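ok so I've been swapping grippers on the same arm for most of February and I have opinions now, thread time 🧵

**1/** The contenders: the Trevex parallel gripper (two fingers, boxy, kind of a brick) and the Gimau, which is the softer one everybody at work was excited about. Same arm, same controller, same dumb job. Pick a thing out of the yellow basket, put it in the brown one.

**2/** I'm doing 100 picks per gripper per setup. Liya Zeleke told me 30 would be plenty and she's probably right, but I wanted to see the weird failures and those only start showing up once you're bored out of your mind.

**3/** The object set is whatever I could grab. Foam cube, a little can, a croissant (very realistic, do not eat), toy carrot, packing tape, a panda. The panda is everyone's favorite and also kind of a jerk to pick up. Legs, head, body, so where you close on it matters a LOT.

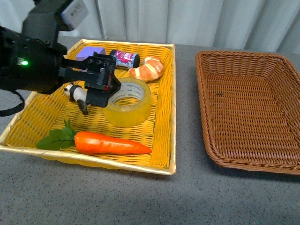
**4/** Anyway, controller stuff. The Tam controller lets you set a closing force limit per object, and I ignored that for the first day and just ran one number for everything. Bad idea! The foam cube got squished flat enough that it popped out sideways twice, and the can rolled away whenever the fingers touched one side first.

**5/** Dropped the closing speed, set the limits separately, and the Trevex went from 17 misses in 100 to 3. Same gripper! Same fingers! I'd been ready to write a whole mean thread about it.

**6/** The Gimau was nicer right out of the box, I'll give it that. Foam cube, croissant, carrot, no drama at all. It just kind of hugs stuff. But it's fat at the tips, and when two things are close together in the basket it shoves the neighbor over before it gets hold of the one you asked for.

**7/** Diễm Võ asked about the carrot leaves. Yes they get caught. Mostly with the Trevex, if you come in from the leafy end. Grab it by the body and you're fine.

**8/** OK the tape roll. This is the one I keep coming back to because it's too wide to grab across the outside with the fingers I've got on. You have to put a finger down through the hole and hold it by the ring. The Gimau can't do that at all, the tips don't go in far enough.

**9/** With the tapered fingers on the Trevex it works, but the roll hangs tilted and you have to plan your drop around that. I was lowering it straight down like it was level and clipping the rim of the basket over and over. Moving the release point a bit toward the middle fixed most of it. The wrist camera helps so much here, you get the roll and the basket rim in one view.

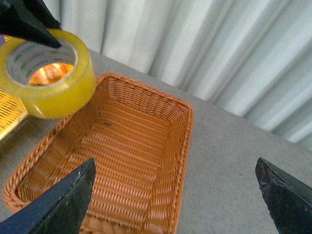 **📷 CAMERA NOTES**

**10/** Speaking of which. Wrist cam vs. the high one: I figured I'd want the high one for everything and I was wrong. The high one is great for deciding what to go after. Once the arm reaches over, though, it blocks half of what you care about, and small stuff just vanishes behind the gripper.

**11/** The wrist one has the opposite problem. Fingers take up a good chunk of the view all the time, so you learn to live with them. I run both and let the wrist one take over for the last bit of the move.

**12/** Chun-yin Man wants me to try the Drernora fingertips next, the rubbery ones. They're sitting in a box on my desk. If anyone's run them on a parallel gripper, tell me how long they last before they start peeling, I've heard wildly different answers.

**13/** For now the Trevex stays on the arm. Log's at 229 picks for this setup and I want a few more with the panda before I swap anything.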